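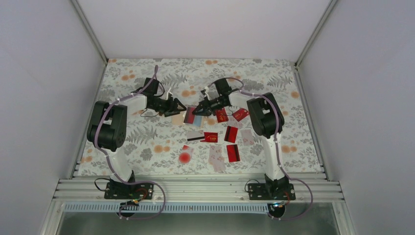
双臂卡片分拣工位,左右夹爪在条纹卡上方接近。

锁过期了,手臂还在原地

Kelechi Tijani
2026-02-26

Sarnia 工位的夹爪碰撞发生在第1649轮。计划是连续跑3000轮,中途不更换夹指,不重新标定。碰撞之后程序没有停,又往下执行了若干动作,直到 Zainab Oyewole 听见左侧舵机持续啸叫,按下急停。事后检查,左臂一根夹指的尖端出现缺口,右臂腕部零位偏移,桌面上的卡片没有损坏。按 Zutmont 现行的分级办法,这件事归入“轻微设备异常”,填一张表就可以结案。

我不同意这个分级。夹指很便宜,换一根用不了多少时间,但这次故障经过的每一个环节都按设计正常工作,没有任何模块报错。这样的故障换到更大的臂上会原样重演,区别只在动能。

先说机理。两条臂共用中间一块区域,卡片大多集中在那里。为了避免同时进入,调度程序设了一把区域锁,由先申请的一侧持有,完成抓取并退出后释放。锁带有租期:持有方必须不断续租,超过租期没有续上,调度程序即认为持有方已失效,把锁收回,交给正在排队的另一侧。这套做法来自服务器软件,在那里用得很多,也很成熟。一个进程死了,它占着的资源应当还回来,否则整个系统都要陪它等。

问题出在“收回”这个动作的含义上。服务器进程崩溃以后,它占的内存可以由操作系统清掉。手臂的控制进程卡住以后,手臂仍然在那个位置,夹爪仍然伸在卡片上方,占着同样大小的空间。租期到了,被收回的只是一条记录。

日志里的顺序很清楚。左臂持锁进入,夹爪下降;左侧通信线程阻塞,229毫秒没有发出续租消息;租期届满,调度程序收回锁并授予右臂;右臂进入。左侧线程随后恢复,它没有重新检查锁的归属,继续执行缓存里剩下的轨迹点。两侧夹指在中线附近相撞。

线程为什么阻塞,Danjuma Tamuno 查到的直接原因是日志写盘。状态记录和总线读写放在同一个线程里,磁盘缓冲满的时候,写操作会同步等待。他的修改方案是把记录移到单独的线程,同时把租期加长。第一项我赞成,第二项我反对。租期加长以后,同样的碰撞需要更长的阻塞才能触发,出现的频率会下降,下降到一轮测试里看不见为止。这对测试报告有好处,对手臂没有好处。阻塞的来源也不止写盘一种,总线重试、驱动重连、垃圾回收都可能造成停顿,逐个排除是排不完的。

正确的处理应当分两处。调度侧,租期届满只能导致一个结果:两臂都停,区域标记为“占用情况未知”,直到左臂的实测关节角证明它已经退到中线以外,或者有人确认。执行侧,每一个要进入共用区的轨迹点在下发前都应核对锁的编号,编号已变就放弃剩余轨迹,原地保持。前一处防止把未知当作空闲,后一处防止旧指令在恢复后继续生效。单做任何一处都留有窗口。

Halima Okafor 在评审时提出,这样做会使停机次数明显增加,尤其是通信偶有抖动的工位,操作人员每次都要走过来确认,时间一长就会习惯性地按确认键。这个意见有道理,我没有完整的答复。能够做的是让大部分情况由关节角自动判定,把人工确认留给读不到关节角的情形。如果某个工位经常读不到关节角,停机频繁恰好反映了它的真实状态,应当去修总线。拿放宽锁的条件来换产出,我认为理由不够。

还有一个比锁更让我在意的地方。第1649轮在统计表里记的是“成功”。判定规则只看目标卡片是否离开原位,而碰撞的时候卡片被夹指拨开了,视觉程序在原位置没有检出卡片,于是记为成功。接下来的动作也按正常流程开始。如果 Zainab Oyewole 当时不在旁边,这一轮会混进成功率里,碰撞只会在舵机电流曲线上留下一个尖峰,而电流曲线平时没有人看。

由此可以推出一个不太舒服的结论:此前各轮里有没有发生过较轻的触碰,我们并不知道。Obinna Onuoha 回放了 January 以来的电流记录,挑出2处形状相近的尖峰,都出现在两臂先后进入共用区的时段。当时没有保存锁的事件日志,所以无法确认。我倾向于认为其中至少一处是同类故障,但这只是判断,拿不出证据。

判定规则要改的内容并不多。成功的条件应包括:目标卡片出现在放置区;全程两侧电流未越过各自的基线上限;锁的授予和释放成对出现,没有超时收回。三项中任何一项不满足,该轮记为“待查”,不计入成功,也不计入失败。有人会说这样成功率的分母变得难看。难看也应当照实写,待查轮数本身就是一项指标,并且我建议放在报告的首页。

关于电流保护也需要说一句。舵机自带过载保护,碰撞时它起了作用,限制了输出力矩。但限制力矩之后,控制器仍在发送原来的目标角度,位置误差一直得不到消除,啸叫就是这样来的。过载保护保护的是舵机,它不向上层解释发生了什么。上层程序读得到这个状态位,却从来没有读。Adebisi 的驱动库里有现成的读取函数,调用一次的时间可以忽略。

卡片这类工件也有它的特殊性。薄、平、表面反光,边缘贴着垫子,夹指必须压得很低、角度必须很陡才能挑起一边。因此夹爪在共用区内停留的时间比抓方块长,退出也更慢。Tridatance 的原始方案按方块的节拍估算租期,换成卡片后没有重新估算。工件变更没有触发参数复核,这是管理上的漏洞,和代码没有关系,但它让代码里的漏洞更容易暴露。复核清单里应当加一行:工件变更时,重新测量夹爪在共用区内的最长停留时间。

有一种常见的看法,认为小型桌面臂力矩有限,装在围板里面,人手一般不伸进去,因此安全上的要求可以放宽。就人身伤害而言,这个看法大体成立。但同一套调度代码已经被复制到另外两个项目的分支里,其中一个用的臂要重得多。代码被复制的时候,注释里没有写“仅适用于小型臂”,租期参数也原样带了过去。把一次事故定为轻微,依据的是这台设备的动能;决定它的后果的,却是这段代码还会跑在什么设备上。分级办法里没有后一项。

所以我的主张是具体的:撤回“轻微设备异常”的定级,按共性软件缺陷重新登记;在锁的修改合并之前,所有分支停用双臂同区作业,改为一侧完全退回后另一侧再启动。节拍会变慢,可以接受。租期加长的那条提交请先不要合并。

左臂换下来的夹指我已经装袋,和第1649轮的原始日志放在一起,需要看缺口的人可以来找我。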